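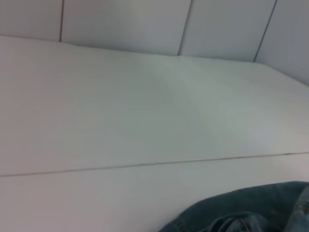
Photo: Muthoni Ogola / Jibrin student robotics project

May 2020

Garment folding, bench notes. Entry by S. Song, additions by M. Ogola marked MO.

Worked on the trousers task. The T-shirt runs from October are closed and the data are on the Datholm share. Denim is a different problem: heavier cloth, stiff seams, and it holds a crumple after the gripper lets go.

Wrist view checked first. With the arm at the start pose the denim comes in at the bottom right and most of the rest is white table. The pale wall panels take up the top. That is too little cloth for the segmentation to work with. The mask came back as one blue region with no usable outline, and the corner finder then put a corner on the image border. Border points are to be rejected from now on. I have added a margin test of 3 pixels, which may need to go up.

The table seam is a nuisance. It is a thin line, slightly tan, and rises a little from left to right in this view. The edge filter picks it up more readily than it does the soft outline of the cloth. Two ways round it:

a) mask the seam using the known table geometry. Works only while the camera calibration holds.
b) use colour before edges. Blue against white separates well, and the seam drops out at once.

Went with (b). Set the hue band by hand from the mid-tone of the denim. The faded folds are paler and fall partly outside the band, so the mask has holes along them. Closed these with a fill step. It will not be good enough for the lighter pair.

MO: the left side of the table reads faintly pink and the right side close to white. Please do not calibrate white balance from one patch. I took the mean over the whole upper panel and the drift between runs is smaller.

Frame count for the training set is now 2706, before sorting. Roughly 100 of those are blurred from the arm moving and should come out. Sorting is by hand, Muthoni first, then me. Anything we disagree on is left out.

Grasp planning. The planner still wants the highest point of the cloth, and on a crumpled pair that is usually a fold in the middle. For unfolding we want a hem or a waistband. Stitching shows up well at close range, and the places where the cloth is layered come out darker, so there is something to train on. Muthoni has started labelling seams as a separate class. I have asked her to keep pocket edges and hems together for now, as we mix them up ourselves when the cloth is bunched.

Start pose to change. Plan is to shift it right and back so that the garment sits nearer the middle of the view. Check joint limits in the Flerilton simulator before trying it on the arm, as the elbow came close to its stop last time.

To do:
- new start pose, simulator then arm (SS)
- hue band from samples in place of the hand-set values (SS)
- seam labels, first batch (MO)
- send the revised task sheet to the Derkusholm team, who have asked twice
- repeat the mask test at 3 lamp settings

MO: gripper pads need cleaning before the next run. Lint.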